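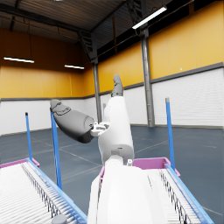
Figure 4. Credit: Solange Prado / Studedard

4 min read

4.2 What the hill gauges told us

I'll admit I went into the Dumdale frost data expecting a dull afternoon. We had 17 gauges on the slope and 9 down in the valley at Fudwood, and I figured the valley would win every cold night, because cold air sinks and everybody knows it. Well, mostly it did! But on nights with a light west wind the upper gauges got colder first, sometimes well before midnight, and I had to go back and check the clocks (they were fine).

We ended up with 316 usable nights. I threw out any night when a gauge went quiet, and I kept September in even though Everaldo wanted it gone. The official frost warnings for the district go by one station at Pimentel, 200 meters lower than our top gauge, so growers up the hill often got no warning at all.

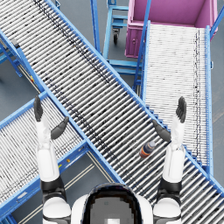

Valdir Mendonça wrote back on our draft that one west-facing slope is thin ground for changing a warning system, and that he'd want a second hill first. Fair enough, and I'd like one too. We're looking at the ridge behind Fudwood.

Comments (2)

Edileuza Coutinho
Did you shield the gauges from the sky? Mine read low on clear nights until I did.

Heloísa Arruda
We lost beans up there with no warning out. Please do the ridge next.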